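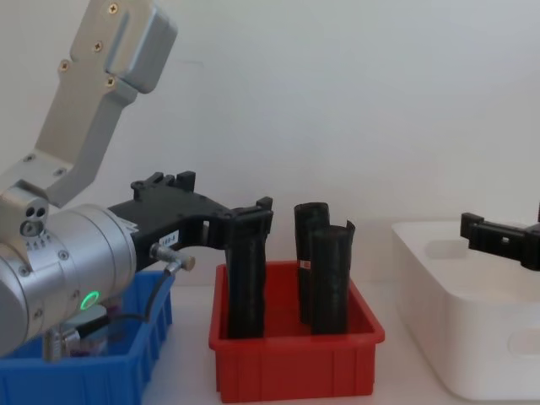

Can the machines do our chores yet?

By Anastasia Stefanou
Saturday, January 17, 2026

My aunt asks me this question every time I call her. She wants to know when she can buy a robot that folds the sheets, and she asks me because I worked nine years in the packing hall at Mavromatis and she believes I must know.

I always told her ten years. In December I started to doubt my answer, so I have been reading and watching as much as I can in the evenings.

Sorting is the job I know best. You have a bin, you have things in the bin, and they must go to another bin. When I was new, this was the work they gave to me on the first morning, without any training. An arm with two black fingers can take hold of a tall black roll standing in a red bin, and for me this is already a respectable thing. The rolls stand close together and one hides part of the other. They are all black. I remember how my own eyes got tired from black parts in a bin, and I had good eyes then.

But holding is a small part of the chore. In our hall I counted once, for a bet with Şükran Keskin, how many pieces I moved in one shift. It was 3633. She moved 1776 before lunch and won the bet easily. She did this while telling me the whole story of her sister's wedding. If a piece fell, her foot stopped it before it rolled under the line. If a label was coming loose, she pressed it flat with her thumb and continued. These things were not written in the instruction sheet.

So this is how I judge now. I do not ask if a machine can pick up the thing. I ask what happens with the piece that is bent, or the bin that somebody put down crooked. For the shop floor I think we are near, at least for bins on a table and one kind of part at a time. A slow machine can be useful at night.

For the house I am less sure. My kitchen drawer has string, candles, a broken peeler and the key of a bicycle I sold. I do not know myself where these things belong. And sheets are terrible, even for two people.

I called my aunt on Sunday and told her five years for the factory and I don't know for the sheets. She said she will buy a smaller bed.

Next time I want to write about dishes, which many of you requested.

Last updated: 17 January
749 shares | 14 comments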